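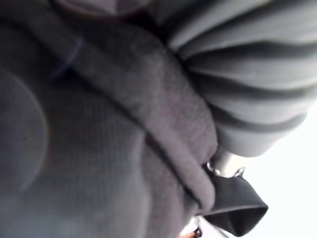 Ticket: Beds still showing as taken after checkout
Product: Jareo (bed and intake module)
Site: Horrocks Street night shelter, Plinham
Priority: High
Status: Resolved, one item left open

Reported by site

The bed list on the front desk computer is wrong again. Last night it said we were full at 7 pm when we weren't. The desk turned people away for most of an hour before someone walked upstairs and looked. We found 11 beds marked as taken that had no one checked in to them. We opened those by hand, but this morning the same beds were back to taken.

We've had a lot more people at the door since the packing plant cut its night shift in May. Many of them have never used a shelter before, and some won't come back if they are sent away once. The city hotline also reads our number and stops sending people when we show full, so this isn't only a problem at our desk.

Things we tried before writing in:
Logged out and back in on both computers.
Restarted the desk computer.
Ran End of Night a second time. It finished with no error.
Changed one bed from Taken to Open, saved, and waited. It went back to Taken after 25 minutes.

Support, first reply

Thank you for the details. A bed that goes back to Taken after you save it usually has a second record holding it. In Jareo a bed can be held by a stay (a guest is checked in) or by a hold (staff have set the bed aside). The bed list shows both as Taken. Opening the bed from the list removes the stay but leaves the hold.

Please open one of the affected beds, go to the History tab, and tell us whether there is a line that says "Hold" with no end time. Please leave that bed as it is until we have seen it.

Reported by site

Yes, there is a Hold line with no end time. The reason is "Belongings." I checked more of them and they all have it. We don't remember setting that many.

Support

That matches what we can see in your site log. The holds come from the morning room check on the tablet. When staff tap "Items on bed" the system adds a Belongings hold so the bed isn't given away. The hold is supposed to end at noon. At your site the noon setting is blank, so the holds never end. It looks like the setting was cleared when your beds were moved over from Pladik, the old system. Pladik had no field for it, and the transfer wrote an empty value.

Can you tell us how your staff use "Items on bed"? We want to be sure that noon is the right time for you before we change anything.
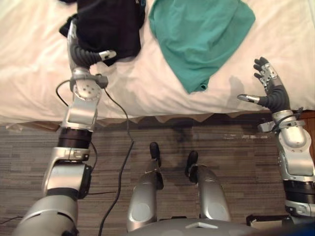

Staff tap it for anything left on a mattress when they do the check, and I think that's part of the trouble, as there is no rule written down for it. The family rooms are on the same list as the dorm and get the same treatment. A black garment bunched up on a white sheet, as in the photo, gets the same tap as a full set of bags, and from the doorway you can't tell if it belongs to a guest who is coming back or was left behind. Noon is fine for the dorm. Family rooms should hold until 4 pm, when the school bus is in.

Support

We have made these changes on your site:

Belongings holds in the dorm now end at noon.
Belongings holds in the family rooms now end at 4 pm.
All open holds older than one day have been closed. Holds from this morning were left alone.

The bed list refreshes every 30 seconds, but the number sent to the city hotline is slower and may lag behind for a while after a change. If the desk and the hotline disagree, go by the desk.

Please run End of Night as usual and compare the list with the rooms before you open the doors.

Reported by site

Checked at 6 pm. The dorm list matches. One family room bed still says Taken. History shows a hold with the reason "Repair," not Belongings. The bed was fixed a while back, so I ended the hold myself and it has stayed open.

Could you also make the list show a different word for a hold? If it had said Held and not Taken, the desk would have gone up to look much sooner.

Support

Repair holds have no automatic end, so ending it by hand was correct.

We have passed on the request for a separate "Held" label. It is with the product team and has no date yet. Until then, the Bed Detail report has a column called Source that shows Stay or Hold. It can be printed before the evening shift. Very large sites should filter it first, as it stops at 300 rows, but yours will fit on one page.

We also checked the other shelters that moved over from Pladik. Two had the same blank setting and we are contacting them separately.

Reported by site

Two nights now with no wrong beds. We printed the Source report both nights and taped it up by the desk phone. We've told staff to put the guest's bed number on a tag when they bag anything left behind, and to clear the tap on the tablet once it's bagged. OK to close the main part. Please keep the label request open.

Support

Main issue closed. Cause: blank end time for Belongings holds after data transfer. Label request stays open under this ticket, and you will get an email when its status changes.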